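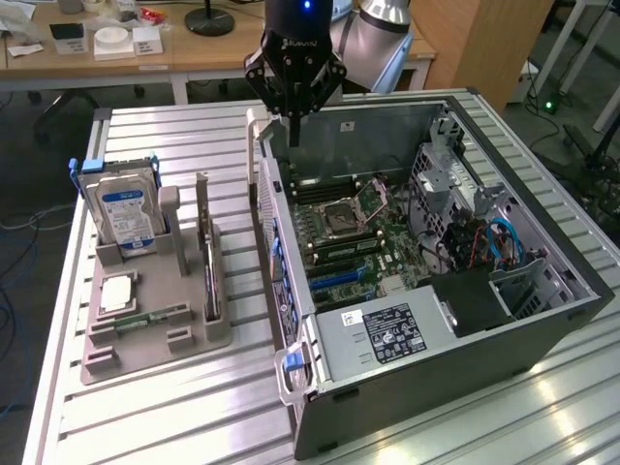
Frequently asked questions: the PC assembly cell at Bindau

Bindau is a shared workshop. The assembly cell is a member project, run by Sivaprasad Achari and Dumisani Gumede. These are the questions we get most by email and on open evenings.

What is the project for?

We want one robot arm to put parts into a desktop or server case and take them out again: memory, processor, expansion card, hard drive. We picked computers because old ones are cheap and the parts are made to fit only one way.

Is the arm yours?

It belongs to the workshop. Members who have done the safety session can book it. The Stotevus controller software is our own and runs on a separate machine.

Why is the case lying on its side?

Gravity helps. With the board flat, memory and cards go straight down, and the arm only has to push in one direction. We tried a standing case in June and gave up on it.

What are the gray parts next to the case?

Fixtures, printed on the workshop's 3D printer. Each part gets a pocket or a slot so the gripper always finds it in the same place and at the same angle. The current plate is version 119 by file number, but most of those files were small changes to slot width.

Can I have the fixture files?

Yes. Ask for the Pludetti folder. Measure your own memory sticks before you print - a slot that is a little too tight will lift the whole plate when the gripper pulls.

How does the arm hold an expansion card?

By the edges of the circuit board, or by a spot with no tall parts on it. Fans and capacitors are off limits.

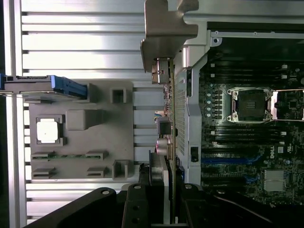
Cards are still the hardest job. The metal bracket has to drop into the back of the case while the contacts line up with the slot, and if the bracket catches, the card tilts. We now stop the arm above the slot, check the angle, and go down slowly. If the force limit trips, the arm backs up and waits for a person.

How often does it work?

Memory is the best of the lot. In our last long test we logged 272 tries across all part types. We don't post a success rate yet, as we changed the finger pads partway through and the two halves can't be compared.

Does it do cables and screws?

No. We plug and unplug cables by hand. Screws may come later with a second tool.

Have you broken anything?

2 processor sockets and a lot of slot latches. All of the test machines came from a scrap pile and none of them hold anybody's data.

What did it cost?

Not counting the arm, we have kept our own spending under $100. The aluminum table was already in the workshop, left over from the Rosenthal bench project.

Can I come and see it?

Yes, open evenings start at 7 p.m. Please stay behind the floor tape while the arm is powered, and ask Dumisani before you touch the plate. If you move a fixture he has to set the positions again.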